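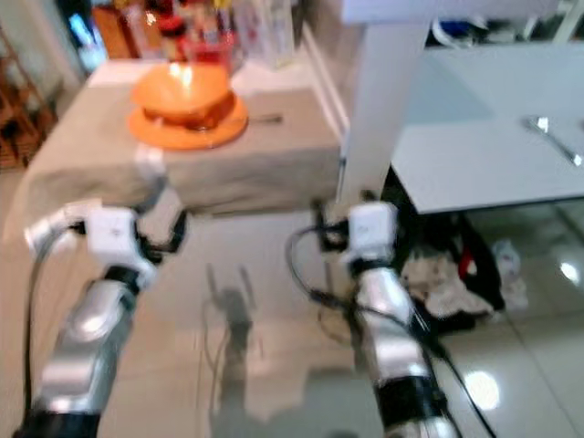

Mesa con mantel beige, cuenco y plato naranjas.

Tiempo de lectura: 2 min

ACTA. Reunión de accionistas minoritarios de Gurkitz, 2 de octubre de 2022

Preside: Tomoyo Aoki. Presentes o representados: 33 socios. Hay quórum. Se da por leída el acta de junio, sin enmiendas.

1. Política de sostenibilidad de Gurkitz
Aoki resume la carta del consejo. Mucho texto sobre propósito y compromiso climático, poco sobre márgenes. El dividendo sigue congelado, sin fecha para revisarlo. Varios socios piden que se separe lo que es gasto en planta de lo que es publicidad. El informe anual lo mete todo en la misma partida, pág. 251. Un socio defiende la política: los clientes grandes ya la exigen en los concursos. Otro contesta que Urquhart vende a los mismos clientes y publica las cuentas desglosadas. Discusión larga. No se cierra.

2. Venta de la filial Wesstead
Rumores en prensa, el consejo no confirma. Precio que se maneja: 300 millones. A la mayoría le parece bajo, Wesstead es lo único que ha crecido este año. Se pregunta si el comprador sería Urquhart. No consta. Se acuerda pedir por escrito:
- si hay oferta formal
- quién ha hecho la valoracion
- si habrá voto en junta o lo decide el consejo solo

3. Retribución de la dirección
El bonus ligado a objetivos ambientales pesa más que el ligado a beneficio. Propuesta: votar en contra del informe de retribuciones en la próxima junta. A favor, la mayoría. En contra, 3. Abstenciones, ninguna. Aprobada.
Queda pendiente redactar la explicación de voto, Aoki manda borrador.

4. Fábrica de Avthorpe
Sin novedades sobre el cierre parcial. La empresa habla de "reordenación". Se pide saber el coste de las indemnizaciones y si el terreno está en venta. Un socio que vive cerca dice que el turno de noche ya no funciona; sin confirmar.

5. Ruegos y preguntas
Que la documentación llegue antes, esta vez llegó la víspera. Que se grabe el audio de las reuniones: se deja para la próxima. Pregunta sobre la delegación de voto por correo, se enviará el formulario a todos, tambien a los que no han venido.

Próxima reunión: fecha por fijar, después de la respuesta del consejo.

Se levanta la sesión.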